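Notebook, cloth cell, bench 2
September

Grip fault on the right arm, continued from the last entry. Fulgencio Quezada was in for the morning and I had the afternoon. Both of us have added to this, so the tense jumps around.

What happened. The Plellside run stopped at episode 3,354 with the arm in mid-pull. No alarm, no torque trip. The controller reported "object held" and the policy carried on as if it had cloth in the fingers. It didn't. The cloth had slipped out on the lift and the arm went through the rest of the fold with nothing in it, then came down for the second grasp well past where it should have been and pushed the left fingertip into the table hard enough to bend the pad carrier. Fulgencio hit the stop by hand at 10:40.

The stop worked. Brakes came on, the arm held position, and we backed it off in free drive with one person on the button. Nobody was inside the tape.

The worrying part is the "object held" flag. It is set when the finger gap stays above a threshold at closing force. With thick cloth that's fine. With one layer of thin cotton the tips close almost all the way, and the gap reading sits right in the noise. I pulled the log and the reading had been drifting since the last time we swapped pads. Zero was off by more than the thickness of the cloth. So the gripper would have said "held" with empty fingers on any episode after the drift got that far, and we have no clean way of saying which one that was.

Checks done so far:

Re-zeroed the gripper with the tips touching. Flag cleared as it should with nothing in the fingers.

Closed 50 times on nothing. Flag stayed off every time.

Closed 50 times on a single layer of the purple cloth, flat on the flowered table cover. Flag missed 5. All of them were grasps where only the very ends of the tips had hold of it.

Same again on a standing fold, so that the tips close on more than one layer. No misses. This is the case the threshold was tuned on, back when all we ran was towels.

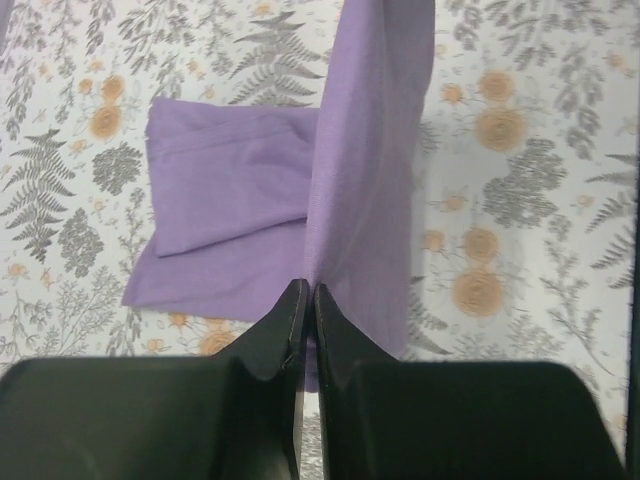 So the threshold can't be right for both. Lower it and we get false holds again as soon as the zero moves. Raise it and single layers get dropped from the data as failed grasps. Fulgencio's view is that we should stop using the gap at all for thin cloth and go by motor current, with the wrist view as a second vote. I agree on the current. I'm less sure about the wrist view – it was fine on this cover with this cloth, but we've never tried it on white against white.

Went through the Unonance logger as well. It writes the flag but not the raw gap, which is why it took most of a morning to find this. Changed the config so the raw value goes in at every step. File size goes up a little. The older files can't be fixed.

Pad carrier: bent at the neck on the left finger. Replaced with the spare from the Skiltby kit. The spare is the last one. I've asked Chidiac for two more and they say they have them on the shelf. Old carrier is in the tray with a tag on it, please don't throw it out, I want to measure it.

Also found the downward force limit for the second grasp was set to the free-space value. It should have been the contact value. That's my mistake from when I copied the task file over. With the right limit the arm would have stopped on touching the table and we'd have lost an episode and nothing else. Corrected, and tested against a foam block at low speed. It stops on contact now.

Data. Everything after the pad swap is marked suspect and moved out of the training folder. We were aiming for 4,000 episodes before the handover and we won't make it. Fulgencio will write to Plellside and tell them.

Before the next run:
– zero the gripper at the start of every session and write the value on the sheet
– re-zero after any pad change, no exceptions
– current-based hold check in, gap check left on for logging only
– speed at half until we have a full session with no false holds
– second person in the room for the first hour

4:15 pm. Current check is in and compiles. Not run on the arm yet. Power is off at the cabinet and the key is in the drawer.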